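Panau Teleoperation Console
Operator Guide, Revision 1/12/26

Section 3. Recording a Demonstration in a Simulated Room

3.1 Purpose

This section describes how an operator records a task demonstration by remote control of the two-armed robot in simulation. Complete Section 2 (Workstation and Hand Controllers) before you begin. Demonstrations recorded with uncalibrated controllers are rejected at upload and must be repeated.

3.2 Before you start

1. Log in to the console with your operator account. Shared accounts may not be used for recording.
2. Open the Task tab and select the assigned task card. Read the full instruction text, including any line marked Limits.
3. Select Load Room. Loading may take up to 350 seconds the first time a room is opened on a workstation.
4. Confirm that the room name on the status bar matches the room name on the task card.
5. Hold both hand controllers at rest height and press Align.

NOTE: Room layouts are drawn from the Irkmont set. Furniture, wall finishes and tabletop objects differ from one layout to the next, and the robot's starting pose is set by the task card. Do not move the robot base to a more convenient position unless the card permits it.

3.3 Checking the operator view

The operator view is taken from above and behind the robot's upper body, so that both arms and the work surface can be followed together. Before taking control, identify the left and right grippers and the object named in the instruction. On long tables, also check how far the object lies from the near end. Items toward the far end may be outside arm reach and will require a base move, where one is allowed.
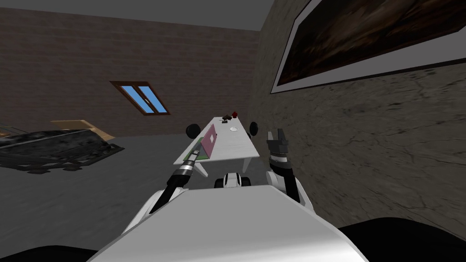 If the grippers do not respond in the expected direction during the check, release both triggers and press Align again. A mirrored response means that the controllers have been assigned to the wrong hands. Correct this under Settings, Hands, and repeat the check from the beginning.

3.4 Recording

1. Press and hold both triggers to engage the arms. The status bar changes from Idle to Engaged.
2. Press Record. Wait for the tone before moving.
3. Perform the task at a steady pace. Short pauses are acceptable; pauses longer than 11 seconds end the recording automatically.
4. Keep the arm that is not in use clear of the table and walls.
5. When the task is complete, open the gripper fully, withdraw the arm and press Stop.
6. Mark the attempt as Success, Partial or Failed. Failed attempts are kept and should be marked as such.

CAUTION: Do not press Reset while the arms are engaged. The current recording will be lost and cannot be recovered.

CAUTION: Contact between an arm and a wall is logged as a collision even when no object is disturbed. A recording with more than 3 collisions is excluded from the training set.

3.5 Review and upload

Play back each recording once before upload. Check that the gripper closes on the intended object — near misses are easily overlooked at full speed — and that the instruction text still matches what was done. To upload, select Send to Wosteck. Keep the console open until the status bar shows Received.

If error 642 appears, the storage link has timed out. The recording remains on the workstation. Wait for the link indicator to return to green, then select Send again. Do not record the task a second time.

For use of the Cho foot pedal in place of the Record and Stop buttons, see Section 4.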